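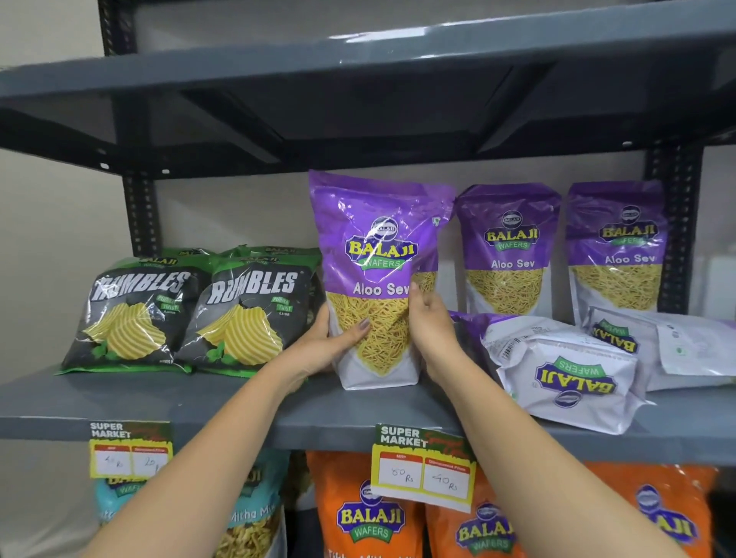

4. Stocking the snack bay

Do this after the rack is up and the bolts are checked (section 3). Rack not level? Stop, go back. Pouches slide otherwise.

Before you start

Stand-up pouches go on the middle shelf. Heavy stuff down low, light bulky stuff up top. Have the case next to you on a stool or cart, not on the shelf. Wipe the shelf board with a dry cloth. No spray cleaner, the film sticks to the bags and then the bags stick to each other.

You need: box cutter (short blade), dry cloth, price tags, the shelf sheet that came in the Dritetti starter folder.

Step 1. Open the case. Cut the tape only. Blade out 5 mm, no more. One deep cut and you've lost the top layer of bags.

Step 2. Check the date on every pouch. Oldest goes to the front. Yes every pouch, even if the case is sealed. Mixed cases do happen, we had one in February.

Step 3. Puff up the base. Stand-up pouches like the Aloo Sev come out of the case flat at the bottom. Push the bottom fold open with two fingers, then tap the pouch down lightly on the shelf so it sits. Don't bang it. Sev breaks and the customer can see the crumbs thru the clear window.

Step 4. Stand it up with both hands. One hand low on the side, other hand on the opposite side. Set the bottom down flat first, then let go. Grabbing by the top seal = creases, and creased bags get left on the shelf.

Step 5. Face it. Logo and product name to the aisle. Window to the aisle. If you see small print you've got the back, turn it around.
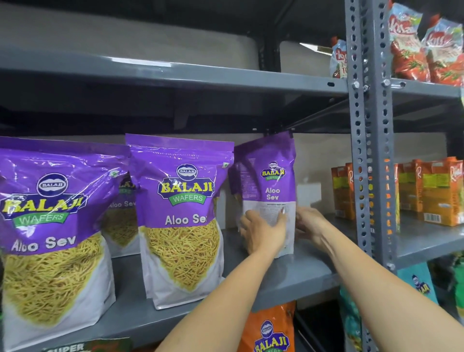
Fig. 4-2. Back panel showing on the right-hand pouch, the rest of the row faces front.

Step 6. Build the row from the back wall forward. Snug but not jammed. You should be able to lift one out without its neighbor coming along. If a pouch leans, take it out, redo step 3 and put it back. Don't prop it up with another packet.

Step 7. Different flavor or brand, leave a finger of space between. Same goes for anything near an upright post. Posts have punched holes and the edges can be sharp enough to nick a bag.

Step 8. Price tags. Front edge of the shelf, lined up under the product. Tag goes on last, after the row is full. Tag on first and you'll end up moving it, every time.

CAUTION: Do not lean on the shelf board while reaching to the back. Use the step. Max load per shelf is on the sticker inside the left post, for the 700 model it is 14 kg spread evenly.

CAUTION: Keep fingers away from the slots when sliding a shelf up or down. Empty the shelf first. All of it.

Note: Pillow packs (the kind with no flat base) don't stand. Lay them flat, label up, or put them in a Puto tray, part no. 223. Trays are sold seperately.

Note: Shiny bags throw glare under strip lights. If you can't read the name from the aisle, tilt the pouch back a touch or move the row a few inches. Don't move the light.

Daily check

Takes a couple minutes, do it before opening.

- Pull everything forward to the shelf edge
- Turn any backwards pouches
- Pick up anything lying on its side that should be standing
- Squeeze test: soft bag with no air in it = leaking, take it off the shelf
- Tags still under the right product?

Problems

Pouch keeps falling forward. Contents have settled to one side. Lay it flat in your hand, shake gently side to side, stand it again.

Row slides when you take one out. Shelf is tipped or dusty. Wipe, then re-check level per section 3.

Bags stuck together. Something sticky on the shelf, or cleaner residue. Take the row off, damp cloth, let it dry all the way, restock.

Runs out of room at the end. Too many in the row. Take one out and put it back in the case. Don't fold the last one in behind the post, it gets forgotten there and goes out of date.

Damaged or leaking stock: set it aside in the returns box with the date written on it. Questions on shelf layout go to Deepak Rawat, missing rack parts to Umesh Goel. Have your order number ready please.

Next: section 5, Hanging strips and end hooks.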